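Lau Open league night - best of seven legs or sets?

plorkik84
Wednesday, December 23, 2020
The draft rules for the spring league are up on the club page. Singles matches go to best of seven legs, straight 501, double to finish. Last season we played sets. I prefer sets and I'd like to know if anyone else does before the vote.

Kastska
Legs for me. We had matches last season that were still going at 11:30 on a work night. My match with Wulan Pattinasarany went to a deciding set and half the room had gone home.

plorkik84
That was one match. Most of mine were done in under 40 minutes. With sets you can have a bad start and still be in it. In best of seven legs you drop three quick ones and you're finished.

larkier_d
You're supposed to be finished if you drop three quick ones.

double16
Who gets the throw first? The draft doesn't say. In a short format that matters more than legs or sets.

Kastska
Bull-up, same as before. Marlina Govindasamy told me it will be in the final version. Closest to the bull throws first in the odd legs.

double16
OK, then I'm fine with legs.

plorkik84
Nobody has answered my point about the weaker players. Two of the new people last year told me they liked sets since they could win one and feel they had done something. Against Wulan they would lose 4-0 in legs and go home.

larkier_d
They'd lose in sets too. I checked my own sheets. My average was 84 over the season and it made no difference to where I came. The top four would be the same people in any format.

Kastska
Agree with that. Also the Larkier room has two boards now, and the heating goes off at 11. Shorter matches mean we can fit four ties in.

plorkik84
Is the second board staying? I heard it was only there until May.

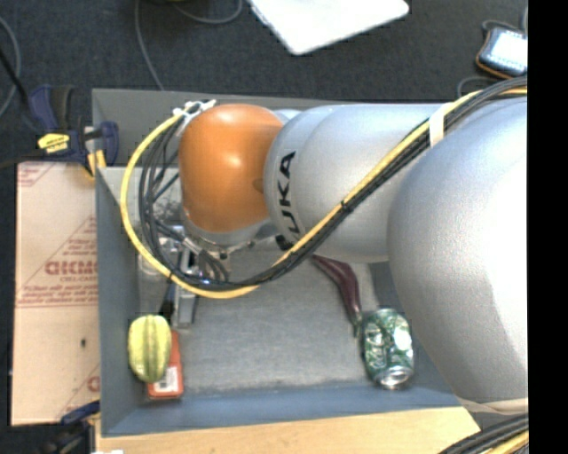

If it goes, then I accept legs, because we won't get through the fixtures any other way. If it stays I'm voting for sets in the semis and final at least.

double16
Legs in the group, sets from the semis. That sounds right to me.

larkier_d
I could live with that. I would still want the final kept to best of five sets. My high finish last year was 136 and I was so tired by the last set of that match I couldn't hit a single 20.

Kastska
No to sets in the semis, both are on the same night. Final only.

plorkik84
Then play them on different nights.

Kastska
We'd need to pay for the room again. Ask Marlina what's left from entry fees. I'm not putting my name to it until I see a number.

plorkik84
I'll email her tonight and post what she says.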